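Chapter 7
Drawing the Lines: Ward Boundaries and Local Representation

7.1 Introduction

The preceding chapter dealt with the powers of a municipal council and the limits placed on them by the legislature that creates it. This chapter turns to an earlier question, which is how the seats on that council come to be attached to particular pieces of ground. In a municipality divided into wards, each elector votes only for candidates in the ward where he or she lives. The location of a ward boundary therefore decides who may vote for whom, and it does so before any candidate has been nominated.

Many municipalities elect their councils at large, with every elector choosing among all the candidates. The at-large system is treated in Chapter 8. Readers should bear in mind that the two systems are often compared during a boundary review, and that some reviews end with a recommendation to abolish wards altogether.

The principal case study in this chapter is the Mamville review, which replaced a ward map that had been in use for 21 years. Mamville was formed by the amalgamation of the town of Mamville with the rural districts of Holtar and Evau, and later annexed the harbour settlement of Fogh. Its difficulties are typical of amalgamated municipalities, where the boundaries of the former districts tend to survive as ward boundaries long after the population has shifted.

7.2 Who is counted
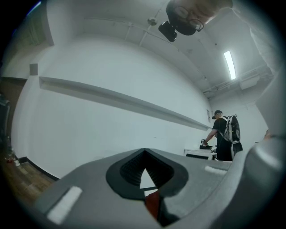

Every boundary review begins with a choice of population base. The base may be the total resident population, the number of persons eligible to vote, or the number whose names appear on the voters' list. Each choice produces a different map. Where total population is used, children and residents who are not citizens add to the weight of a ward although they cannot vote in it. The figure used is a bare total, and it takes no notice of occupation, opinion or length of residence. A man in dark-rimmed glasses and a black mask, such as the one whose face appears in the photograph, would be entered in the tables as one person, and an infant on the same street would be entered as one person also. Supporters of this method argue that a councillor serves all the residents of a ward, including those who had no part in the election. Supporters of the elector base reply that the equality at issue is equality between votes, and that only voters should be counted in measuring it.

The Mamville by-law was silent on the matter. The reviewer, Birthe Arnardóttir, adopted total population for the final report but published the elector figures beside it. In most wards the two bases gave similar results. In Fogh they did not. A large number of seasonal workers lived in the harbour area during the months when the count was taken, and few of them were entitled to vote. On the population base Fogh qualified for a ward of its own. On the elector base it would have been joined to the eastern part of the old town.

The date of the count is a related concern. A population figure is out of date from the moment it is published, and a new map may not be used in an election until some years afterward. Reviewers are commonly directed to consider projected growth as well as present numbers. Projections should be used with care. One large subdivision, approved but not yet built, accounted for most of the growth forecast for Holtar, and the owners of the land had already postponed construction twice.

7.3 Parity and permitted variance

Voter parity means that each ward should contain nearly the same number of people. Perfect parity is seldom possible, and few statutes demand it. The usual practice is to calculate an average by dividing the total population by the number of wards, and then to allow each ward to fall above or below that average by a stated percentage.

The width of the permitted variance is a matter of policy. A narrow band protects the equality of votes but forces boundaries to cut through settled neighbourhoods. A wide band leaves neighbourhoods whole, at the cost of giving some residents a greater share in the council than others. Rural residents often favour the wider band. A councillor for a thinly settled ward must travel long distances to meet constituents, and it is said that a smaller population compensates for the added labour.

Under the old map, Evau had fallen well below the permitted variance. The shortfall had been known to the clerk's office for several terms. The council had declined to act on it, and no provision in the by-law required that it do so.
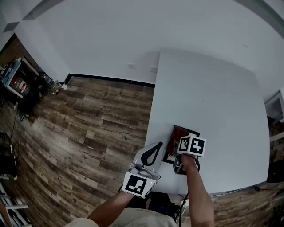 A council that is left to begin its own review has little reason to hurry. Its members were elected under the existing map and know the ground. For this reason a number of jurisdictions now require a review at fixed intervals, or whenever a stated number of wards fall outside the permitted variance. Others allow electors to demand one by petition. The Mamville review began in this last way. The by-law required 300 valid signatures, and the petition filed in March carried 496, of which a small number were struck out as duplicates.

7.4 Communities of interest

A community of interest is a group of residents who share concerns that are likely to come before the council. The term has no fixed legal meaning. It may refer to a village with its own school and arena, to farms that draw on the same irrigation works, or to a neighbourhood whose residents speak a common language. Reviewers are asked to keep such communities within one ward where they can.

The difficulty lies in proof. Residents who appear at a hearing are apt to describe their community in the way that best supports the boundary they prefer. Of the 171 written submissions received in Mamville, a clear majority mentioned community of interest, and several that relied on the phrase asked for opposite results. Merchants on the main road through Holtar wished to be placed with the town, where most of their customers lived. Farm families on the same road asked to remain with Evau. The reviewer gave more weight to submissions that pointed to shared services, such as a common fire hall or water line, than to those resting on sentiment alone.

Physical features also have a bearing. Rivers, rail lines and highways make boundaries that residents can recognize, and they simplify the work of assigning electors to voting places. They may also divide people who cross them every day. The Fogh inlet was proposed as a boundary in the first draft and dropped in the second, after residents of both shores noted that they used the same ferry dock and the same clinic.

7.5 Who draws the map

Three arrangements are in common use. In the first, the council draws its own boundaries by by-law, with or without advice from staff. In the second, an independent reviewer or commission prepares a report, and the council may accept, amend or reject it. In the third, the independent body's decision is final, subject only to appeal.

Mamville followed the second arrangement.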